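Before you start, go and find every box, bag and drawer in the house that has your kid's blocks in it. Look under the couch. Look in the dog's bed. Then come back, because the rest of this only works once, and you don't want to do it again in June when you move the fridge.

# How to Sort Out a Mountain of Toy Blocks

I did this over one long weekend in April, with a cup of coffee I kept forgetting and a seven-year-old who wanted to build with everything I had just put away. You can do it faster. My sister-in-law Birdie Dvorak did, but she has a door that locks.

## 1. Pick a floor and give up on it

You need a big clear patch near a table. Spread an old bed sheet on it and tip everything out. A fitted sheet is better than a flat one, as you can hook the corners over four chair legs and get a shallow tub that stops things from rolling off to live under the radiator. I had 300 or so pieces. I had been telling people it was "a few."

Pull out whatever isn't a block. In our case that was a spoon, most of a crayon and a library card.

## 2. Wash before you sort

Plastic blocks can go in a mesh laundry bag in the sink, with warm water and a squirt of dish soap. Swish, drain, swish again. Spread them on a towel overnight.

Wooden ones should never be soaked. They swell, the grain stands up, and the paint starts to lift at the corners. Wipe them one at a time with a damp cloth and dry them right away. If a wooden block has gone fuzzy, rub it lightly with fine sandpaper (220 grit is what I used) and follow the grain. Tooth marks I leave in. They're family history at this point.

Foam blocks get squeezed out in soapy water, and if they still smell after that, say goodbye.

## 3. Sort by size first

Every guide says to sort by color. Every guide was written by someone who wanted a nice photo. A child looking for a long flat piece does not care that it's green, and will dump out the green bin, the blue bin and the red bin to find one.

Make a big pile, a small pile, and a pile of odd shapes such as arches and wedges. If one pile turns into a monster, split that one by shape. Stop there. I went on to make 14 groups, and by dinner on Monday they were one group again.

Use open bins with low, straight sides. Lids get lost, and deep tubs just get turned upside down.
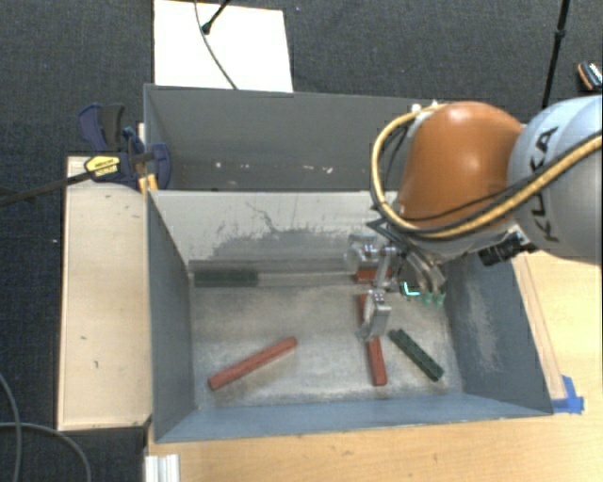 ## 4. Deal with the strays

There will be broken ones. Check each for cracks and sharp edges, and throw those out while the owner is at school.

Clean breaks in wood can be fixed with ordinary wood glue. Put a thin coat on both faces, press, wipe off what oozes out, and hold it tight with a rubber band for a full day. The bottle says less. Wilson Ñahui next door believed the bottle, and his castle has a lean to it.

## 5. Put some of them away

Leave out half and put the rest in a closet. After six weeks, swap. It feels like cheating, and you will be thanked as if you had bought a whole new set.

## 6. Label the bins

Draw the shape on a piece of masking tape and stick it on the front, low down where a short person can see it. Words are no use to a kid who can't read and are ignored by one who can.

Then do the first cleanup together. Call it a race if you have to. Mine lost on purpose, sat down in the odd-shapes pile and asked where the library card went.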